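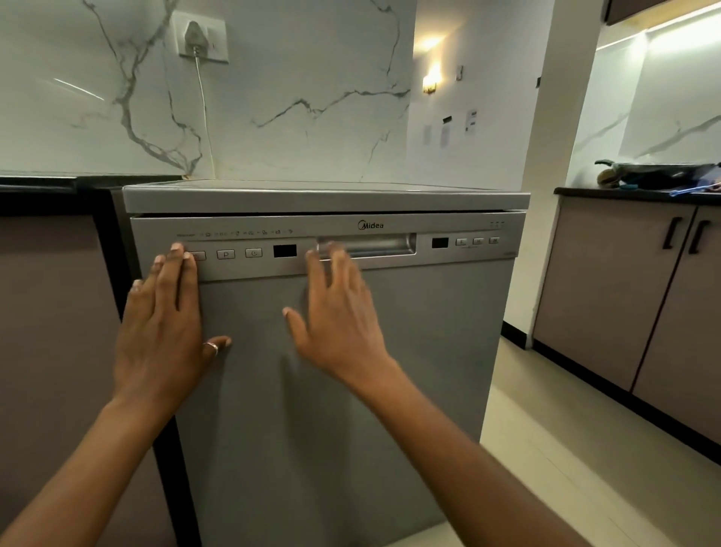 Very nearly flush! Silver Midea, the gap by the dark counter, both hands on the door.

Threads > Home stuff > Kitchen

Latest Replies Saved Search

Right, dishwasher thread, as promised to the three of you who asked and the many more who didn't. I have washed up by hand for my entire adult life and I'm so excited I can hardly type.

First things first, the gap. There's been a gap between the cupboards since we moved in, and it has been home to the recycling, a clothes airer, a bag of compost and for one whole winter a broken chair. I measured it so many times that I had the numbers written on my hand at work.

If you're measuring up for one, do it at the top, the middle and the bottom. Ours is a good bit narrower at the floor because the skirting pokes out on one side. Took a chisel to that bit of skirting on Thursday night and felt like a proper joiner.

Measure the depth as well! Everyone bangs on about width (me included) and then forgets that the hoses have to live somewhere behind. You want them in a nice lazy curve, with no kinks.

Brijesh Joshi from downstairs came up to help with the plumbing side and I owe him a very large curry. He had the old tap connection sorted in about 5 minutes, after I'd been lying on the floor swearing at it since breakfast.

Things we used, for those asking: an adjustable spanner, a torch, an old baking tray to catch drips, two towels, a spirit level and a lot of tea. Turn the water off first. I know you know. I still went and checked it twice.

Feet! The feet on these screw up and down and it makes such a difference. Start with them wound right in so the thing will slide, then wind them out a bit at a time with the level on top. Back ones are a pain. You end up pulling it forward, giving a foot a turn, pushing it back, having a look, pulling it forward again.

On pushing: flat hands, low down if you can manage it, and small shoves from one side then the other so it walks itself in. Don't heave at it from one corner. I did that the first time and it went in on the skew and I had to start again.

And keep checking the hoses as it goes back. One person pushing, one person with a torch in the cupboard next door shouting "stop" works really well. Brijesh has a very good "stop".

The top sits just below the worktop on the left and I love it. I'd been worried it would stick up like a sore thumb. There's a little raised rim round the top too, so I'm hoping a rolling teaspoon will stay put and not vanish down the side for ever.

I wasn't sure about silver. The worktops in there are nearly black and I thought it might look like a filing cabinet. I take it all back. That plain door is gorgeous, and it bounces a bit of soft light about in a kitchen that needs every scrap it can get.

Fingerprints, yes, before you all pile in. I've put two full sets on it already. Damp cloth, then a dry one, going the same way as the brushing in the metal. My mum swears by a drop of baby oil but I'm going to hold off on that for now.

The handle is a long slot set into the panel and it's my favourite bit. Nothing sticking out to catch your hip on! I have a permanent bruise from the oven door in the last flat so this matters to me more than it should.

Buttons: there's a P one next to the power button and I'm guessing that's for going through the programs. The row of tiny pictures above has pots and glasses and sprays on it. I'm going to sit down with the booklet and a biscuit and learn them all like flags of the world.

Please send me your loading opinions, I have none of my own yet and I want some. Knives up or down? Do you rinse first? Are wooden spoons a definite no? I've got 28 mugs in this house (don't ask) and I intend to be very annoying about where they go.

Replying to a few at once – yes, it's freestanding, so it comes with us if we ever move. No, I didn't pay anyone to fit it. If you're renting, do ask first, and if the pipes under your sink look older than you are, get somebody in.

Someone asked about the airer and the compost. Airer is in the bedroom, compost is out on the step. The chair went to the tip ages ago, rest in peace. The recycling is currently in the bath and we will be having a meeting about that.

Also asked: salt. We've got really hard water here so I bought a bag of the dishwasher kind. It goes in through a cap in the bottom and you're meant to use a funnel. I don't own a funnel, so I'm making one out of a squash bottle.

Plan is to run it once with nothing in it before the good plates go anywhere near, with the baking tray still under the join and me sat beside it like it's the telly.

Next job is a strip of something for the bare bit of wall where the skirting came off, probably in March when I've got a long weekend. If anyone has a neat way of finishing a chiselled end I'd love to see it. Pictures please, I'm nosy!

Off to find that squash bottle. Mug opinions still very welcome.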